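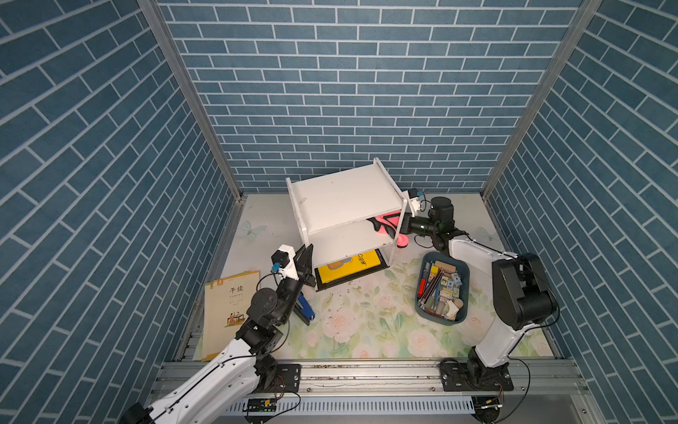
White two-tier shelf unit on a floral floor mat, open front turned to the right.

Property > Vacant Land > Workshop Tips

4 min read

Checking a rural lot on foot before you make an offer

A listing gives acreage and frontage. It rarely gives the condition of the corners, the slope of the driveway cut or the depth to hardpan. Most of this can be checked in a morning with hand tools.

Copy the plat at full size and mark each corner pin on it. Walk the boundary with a long tape and a metal detector. Iron pins are often a few inches down. On the Gremine tract the plat called for 308 feet along the road, and the second pin was under leaf litter beside an old fence post. The fence was not on the line. Fences seldom are. If a pin can't be found, flag the gap and leave it to a licensed surveyor. Do not set your own.

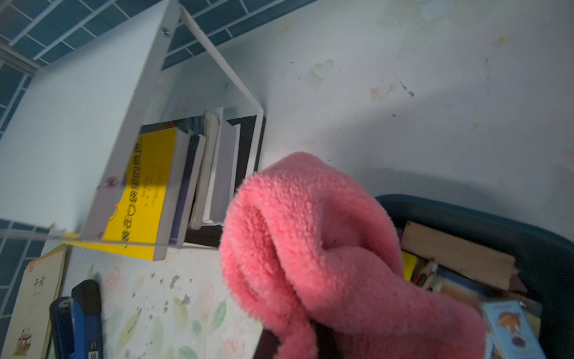

Keep plats, deeds and soil reports in one binder per parcel, with the parcel number on the spine. Pencil holds up better than ink on damp paper.

For soil, dig test holes 32 inches deep with a post-hole digger, at least one in each area where the ground changes. Note the color at each change of layer. Gray mottling suggests a seasonal water table and should be raised with the county before you plan a septic field. A hand-dug hole does not replace a perc test.

Measure the usable width at the proposed driveway. A culvert pipe 22 feet long suited the entrance at the Begay Road lot, but counties set their own minimums. Call the road department first.

Clean the digger blades the same day, dry them and wipe on a thin coat of oil. Store the tape only after it has been pulled out and wiped down. Grit in the case will wear the numbers off the first few feet.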